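3.2 Setting and Recruitment

The study was carried out in Tudadberg, a mid-sized town with two residential colleges and a large share of renters under the age of thirty. Households were reached through notices in shared laundry rooms, a local newsletter, and the mailing list of the Rudano housing office. In total, 165 households agreed to take part, and all of them kept a food diary for the full month of September. Diaries were collected in sealed envelopes and entered by two coders, Bình Chu and Phong Tăng, who worked separately and compared their entries at the end of each week.

Participants were asked to write down everything eaten between meals, the time, the room in which it was eaten, and what was done with the packaging afterward. Drinks were recorded only when they came with food. The final data set holds 2356 eating events. Entries with no room given were kept in the total but left out of the room-level analysis.

3.3 Where Snacks Are Eaten

Earlier work on household eating has treated the kitchen as the main site of food use and the living room as a second one. Llewellyn's survey of rented homes questioned this view, but it relied on recall over a full year and did not separate meals from snacks. Our diaries allow a closer look. The bedroom was the most common place for evening snacks among participants living in a single rented room, and it remained common among those who had a shared kitchen a few steps away.

Interviews suggest several reasons. Some participants said that the shared kitchen felt like other people's space after a certain hour. Others tied snacking to study, phone calls home, or watching a show before sleep. One student explained that she kept a box of snacks by her pillow during exams and moved it back to the shelf when they were over. Families with young children gave a different picture - snacks in bedrooms were often against the house rules, and parents tended to learn of them only when changing the sheets.

3.4 Packaging and Disposal

Packaging followed the food. When snacks were eaten in the kitchen, wrappers were most often thrown away at once. In bedrooms they were set down on the nearest surface and cleared later, usually in one batch. Altıntaş has called this pattern "delayed clearing," and we keep his term. Figure 4 shows snack packaging on a bed. 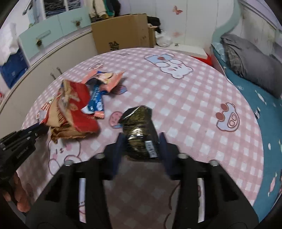
Figure 4. Crumpled snack wrappers and a foil snack package on a pink gingham bedspread.

Delayed clearing matters for sorting. Tudadberg collects paper and mixed packaging in separate bags, and wrappers gathered in a batch were seldom sorted by material. Over 600 of the recorded events ended with the packaging placed in a general waste bag, even where a sorting bin was available in the same home. Participants who kept a small bin in the bedroom cleared sooner but did not sort better.

A follow-up interview was held with 40 households, led by Thảo Tiêu. Most of those interviewed knew the sorting rules for bottles and boxes. Few were sure about foil-lined wrappers, and several had received conflicting advice from landlords and neighbors. These answers are taken up again in Section 5, together with the housing office's own guidance to tenants.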